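Looking After a Pair of Hand-Held Grippers at a Bagging Table

Liis Baranauskienė, Skollness workshop notes, revised October

These notes cover the hand-held gripper pair on the Warkside table. They assume the pair is already assembled and cabled. If you are building one from parts, start with the Clollon assembly page and come back when both jaws open and close by hand.

What you need

A 2 mm hex key, a soft brush, lint-free cloths, isopropyl alcohol, a strip of white paper, and the load you normally work with. For us that is a thin plastic shopping bag and a few groceries. Film is the hardest thing we handle, and a gripper that holds a box well can still let a bag slide out.

Step 1. Unplug and brush out

Disconnect the cable at the table end, not at the gripper. Open the jaws fully and brush the linkage from the pads down toward the body. Shreds of film collect between the link arms and are easy to miss against black plastic. Pull them out with your fingers. Do not use a blade.

Step 2. Check the bushings

Each link arm turns on brass bushings. Hold the body still and rock each arm sideways. You should feel no click. If you do, tighten the pivot screw an eighth of a turn and try again. If the click remains, the bushing is worn and should be replaced along with its partner on the other side. Replacing only one makes the jaws close unevenly.

Leave the brass dry. Oil works its way up to the pads and ends up on the bag.

Step 3. Square the pads

Close the jaws and look down on the tips. The pads should meet along their whole length, and the top edges should be level.

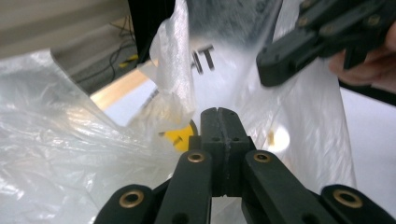
To check the pressure, close the jaws on the paper strip and pull. It should resist evenly at the top, middle and bottom. If it slips at the top only, loosen the screws on the face of one pad, press the pads together by hand, and retighten a little at a time, alternating between screws. Then wipe both faces with alcohol and let them dry.

Step 4. Route the cable

Plug back in and let the cable fall in a wide loop behind your wrist. Reach to the far edge of the table and back. If you feel a tug at any point, give it more slack. Gediminas Paulauskas tapes his down at the table edge, but I find the tape pulls when I reach across, so I leave mine free.

Step 5. Try it with the real load

Place the bag in the middle of the table with the items you plan to use. Hold one gripper in each hand, bring the tips in from both sides, and work slowly. 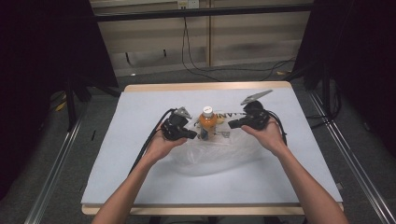 Pinch the film with one gripper and lift it a hand's width. Hold for a slow count of five, then set it down and repeat with the other. Next, hold the bag open with one gripper and move an item with the other. Watch the tips as you release. Film that clings to a pad usually means alcohol or dust was left on it, so go back and wipe again.

If the film creeps out while you hold it, repeat the paper test before touching anything else.

Keeping a log

Write down the cycle count whenever you change a part. Our last pair of bushings came out at 1,538 cycles, and the pads were still good. I brush the linkage after every session and do the full check every 18 sessions. Spare pads and screws are in the drawer marked Priedītis.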